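The Bed Is the Best Table in the House

I have a dining table, a desk and a perfectly decent ironing board, and every single sweater I own still gets folded on the bed. My mother did it that way, and I'd bet yours did too! So when the sweater question comes around again (and in Gristaldale it comes around fast, one cold night and you're digging), I head straight for the bedroom with my arms full.
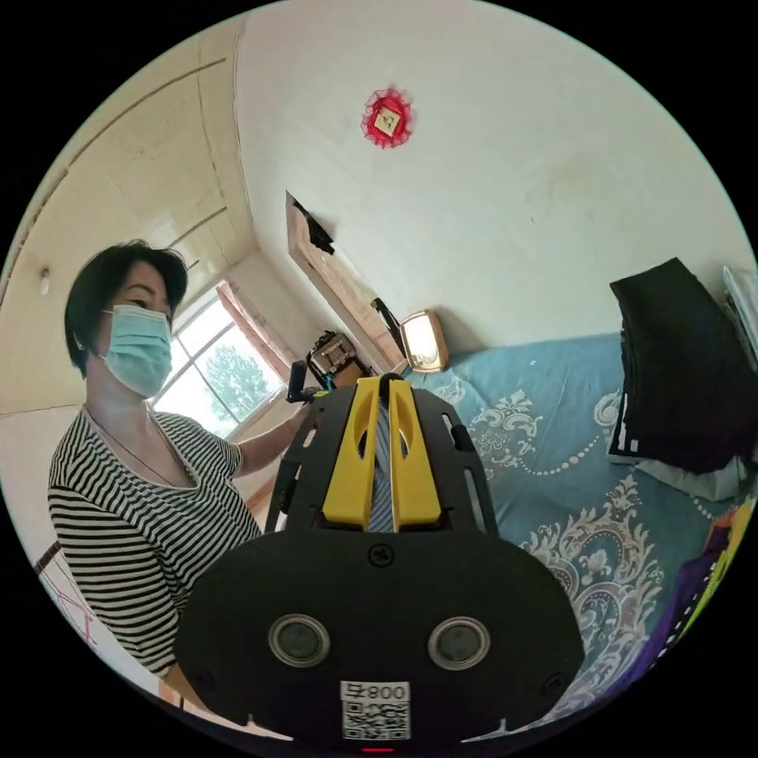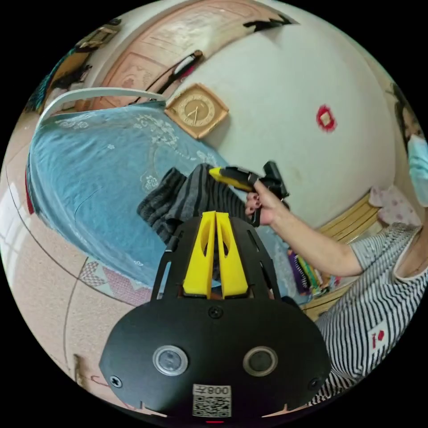
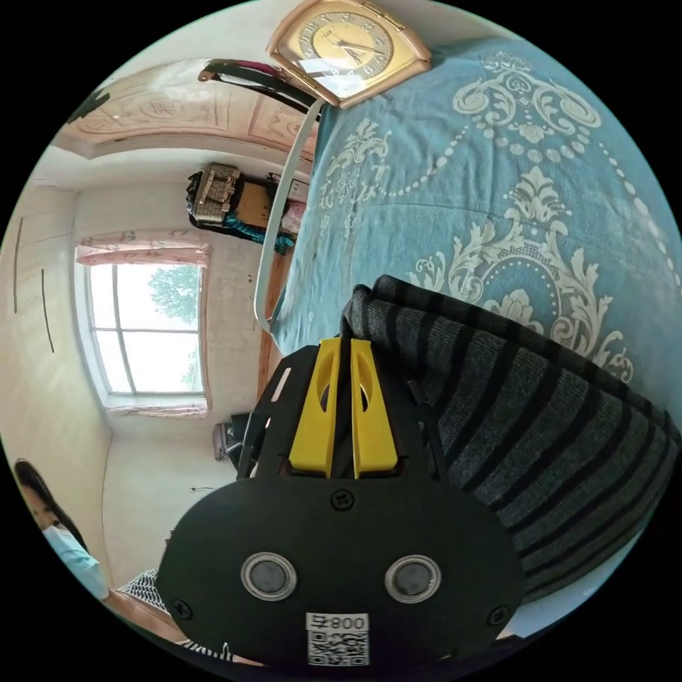

Knits are a funny thing to fold. A cotton shirt holds a crease and stays where you put it, but a thick knit wants to puff back up, and the harder you press the more it seems to sulk. For years I went at it with the flat of my hand like I was closing an overstuffed suitcase, and all I got was a pile that leaned. What finally helped was stripes. Look at the gray knit with the broad charcoal bands in the last picture, lying folded on that gorgeous blue bedspread with the cream scrollwork, and you'll see how bold those bands are. Bands like that are a ruler you don't have to go find! Line up dark with dark along the side, fold again, and if the bands wander you know right away that one sleeve or corner has crept off on its own. I now fold the striped things first, get my eye in, and then do the plain ones.

The height of the bed matters more than I used to think. Mine was too low for most of my life, and an hour of folding left me walking like a question mark. Last December I put the frame on risers, sold under the name Govum at the hardware store by the bus station, and I can't tell you how happy they make me. They're ugly. They hide behind the bedspread. If you don't want to raise anything, kneel on a pillow.

About that bedspread, by the way. Friends always tell me to strip the bed before I start sorting, and I never do. A heavy spread pulled tight gives you a surface that's a little grippy, so the knit stays put while you bring the second sleeve over. A slippery duvet is hopeless. And if the spread has embroidery on it, run your palm over it first and feel for any raised bits or loose threads that might catch a loop. I once pulled a thread clear across the front of a cardigan that way and had to coax it back with a crochet hook while watching an entire movie.

My method, such as it is. Sweater face down, arms folded straight across the back, one over the other. Sides in. Then bottom up to the middle and once more. Blankets I do in half, in half again, and then thirds, which gives me a chunky block that sits nicely at the foot of the bed if it isn't going into a box. Anything with a hood goes in a separate heap and gets dealt with last, usually with some muttering.

I gave up on cardboard after the closet leak and bought four lidded boxes from Sarantis, the long shallow kind. They run 30 dollars apiece, a lot for a box, I know. But they slide under a raised bed with no scraping, and I can see which one has the blankets. Before that I had a tall fabric bin from a line called Plenum that looked wonderful in the store and swallowed everything. Whatever I wanted was at the bottom, every time. It holds wrapping paper now and we get along much better.

The whole job takes me around 60 minutes if I leave the radio on and my phone in the kitchen. It takes all afternoon if I start trying things on. I do try things on. There's a mustard turtleneck I put on every fall, look at in the mirror, and fold up again with enormous care, and I suppose I'll be doing it when I'm 100.

One thing I've changed my mind about is light. I used to do all this in the evening with the bedside lamp on, and I'd put away navy with black and miss every moth hole in the house. Now I wait for daytime and pull the curtains all the way back. Hold each piece up toward the window before you fold it and the thin spots show up as little bright dots, and those pieces go on the chair with the darning basket. The chair is pretty full at the moment.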